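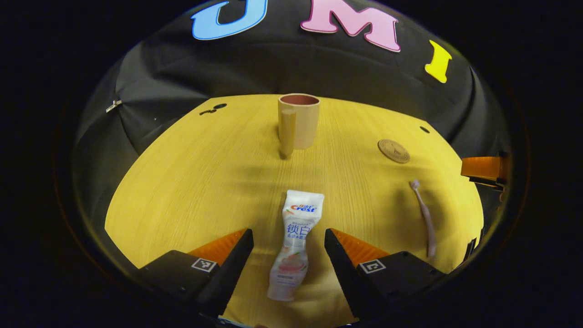 What should go in a guest room toothbrush set? A cup, a tube of toothpaste and a toothbrush for each guest, with a coaster to stand the cup on.

Farah, the housewares shop in Randdale, will start selling its guest wash sets on 2020-06-24. They are meant for spare rooms and small rental apartments, where people often arrive without the basics.

The shop tried out different cups and coasters on a light wood table before settling on the list. Plain, pale cups were chosen because they go with most bathrooms. The round brown coasters come in more than one design – one has a small Eiffel Tower in the middle with the word "PARIS" in the lettering around it.

Toothbrushes are sold singly, so hosts can add as many as they need. Colors vary and include pale pink, and white with lavender and white bristles.
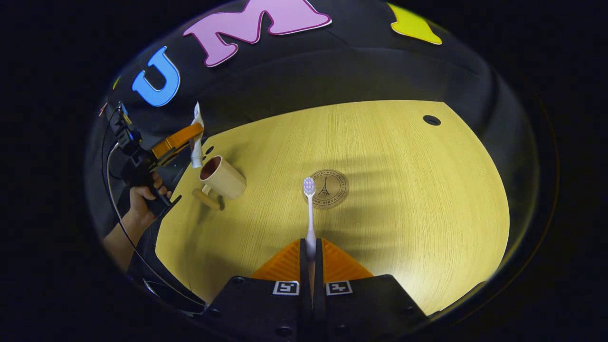

Where to find them

The sets will be on the shelf at Farah in Randdale and at its smaller branch in Hosthorpe. The first run is 1000 sets, and 908 of those are going to the Randdale shop. Orders for Atutmont can be picked up at either branch – allow four days.

Toothpaste can be left out of a set on request. Cups and coasters may be returned unused within the normal return period. Toothbrushes and toothpaste cannot be returned once sold.

A matching set with hand towels is planned for January.

2 comments
4 shares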